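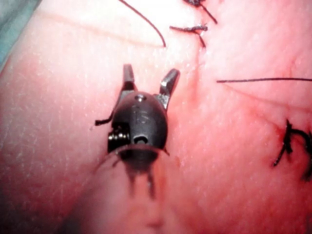 レビュー欄に「鍵の受け取りで30分待ちました、部屋はいいのに」と書いた宿泊客がいる。返信なしで3週間放置。今日はここから。

観光宿泊論 第3回 配布メモ(5月3日)
テーマ:貸別荘の紹介文と実際のズレ

1. 前回の残り
・紹介文=約束。書いたことは全部、到着時に確認される
・「静か」「駅近」「広々」は数字がないと揉める。徒歩何分か、何平米か
・写真の話は次々回

2. 事例:Prernbridge の一棟貸し
運営は Skanetti。定員8名、最低2泊。湖まで500m、と掲載。
→ただし直線距離。歩くと坂を回りこむので倍ちかい。苦情の大半がこれ
→「直線」の二文字を入れるだけで問い合わせが減った、という報告(資料Bの後半、各自読んでおくこと)
チェックイン方式は対面のみ。遅着の連絡先が予約確認メールの一番下にある。見つからない。冒頭の口コミはこの宿のもの

3. 返信の書きかた
・まず事実の確認。日付、到着時刻、誰が対応したか
・謝罪は一回でいい。くり返すと定型文にみえる
・改善策は決まったことだけ書く。「検討します」は避ける
・値引きの話を公開の返信でしない。個別にに連絡
・Kontogiannis 社のひな型は長すぎ。半分に削って使う

4. 清掃料の表示
総額に含めるか別立てか。Skikmont の物件一覧は別立て、予約の最終画面で初めて出る。離脱率との関係は板書したとおり。写してない人は隣に聞いて。
連泊割引との順番も注意(割引後に足すのか、足してから割り引くのか)。ここは試験にだす。

課題
冒頭の口コミへの返信を200字以内で。加えて Prernbridge の紹介文の直し案、1段落。提出は6月の最初の授業、紙で。メール不可。
遅れる場合は事前に連らくすること。

次回:キャンセル規定、資料Cを持参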